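Progress report on the handling trials of the Sikley submersible rescue locker
Reporting period ending 4/21/18. Prepared for the programme office at Nurora by the Clisside test group.

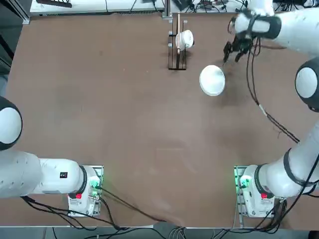 The work in this period was mainly on the pressure locker through which supplies are passed to a disabled submarine. As you know, the locker must be loaded on the surface vessel, lowered to the hatch and emptied by the crew inside, who may be tired and working in poor light. We finished the loading trials on the first version and began the same trials on the second. For the written procedure we have decided to follow one simple rule for all equipment with power on the bench: the green lights on the side of each base are read first, and the red button on the front must stay within reach of the person who is working. The same rule will be applied to the winch control and to the locker pump, so that the operator has only one habit to learn.

Pressure tests

The first locker was tested at Siddiqui, in the large chamber, to a depth equal to 400 metres. It was held there for the full time which the contract asks. The body of the locker passed. The outer door seal passed on the first cycle and on most of the later ones, but it lost pressure slowly near the end of the series. We opened the door and found that the seal had moved in its groove at the lower hinge side. The groove was made according to the drawing, therefore the drawing is to be changed and not the workshop practice.

In total the locker has now made 154 pressure cycles. The agreement asks for more before acceptance, and we would like to run the remaining cycles only with the new groove. In our opinion it has little value to continue with a seal which we already know will be replaced.

Loading trials

The packing list for one locker was tried in three arrangements. The arrangement from the proposal, with the oxygen candles at the bottom, gives the best balance in the water but it is the slowest to unpack. When the carbon dioxide absorbent is put next to the door, the crew receives first what they need first, and the balance is still inside the limit. We propose to accept this arrangement. The food and the dry clothing go behind.

The weight of the loaded locker is 687 kilograms, and this is under the limit of the crane on the support vessel. It leaves a small margin only. If the programme office wishes to add the medical bag, which was discussed at the last meeting, something else must be taken out or the steel lifting frame must be made lighter. We ask for your decision on this point, as the frame is soon to be ordered.

The handles inside the door were criticised by the divers who helped us. With thick gloves they could not get all fingers behind the bar. The handles will be placed further from the wall — the workshop has already made one sample and it is good.

Documents and training

The operator manual is written up to the chapter on recovery of the locker. The maintenance chapter is only a list of headings for the moment. The first training course was planned with two days in the classroom and one day on the water, but the classroom part can be shorter and we would prefer to give the time to the water. The lesson plan is sent separately.

Delays and costs

We are behind the plan with the second locker. The forgings for the door ring arrived late and one of them was returned to the supplier with a fault in the surface. The replacement is promised for the beginning of May. Until then the second body can be painted and fitted with its cable guides, so not all of the time is lost.

The spending is within the budget for the period. The chamber hire was higher than expected, and travel was lower. We do not ask for additional money now, but the change of the groove will need a new drawing approval and a small machining order, and these will be shown in the next report.

Work for the next period

— Machine the new seal groove on locker 1 and return it to the chamber.
— Receive and inspect the replacement door ring for locker 2.
— Fit the new handles on both doors.
— Complete the maintenance chapter.
— Agree the date of the harbour trial with the owner of the support vessel.

The harbour trial depends on the vessel, which has other work in the early summer. We have asked for two possible weeks and wait for the answer.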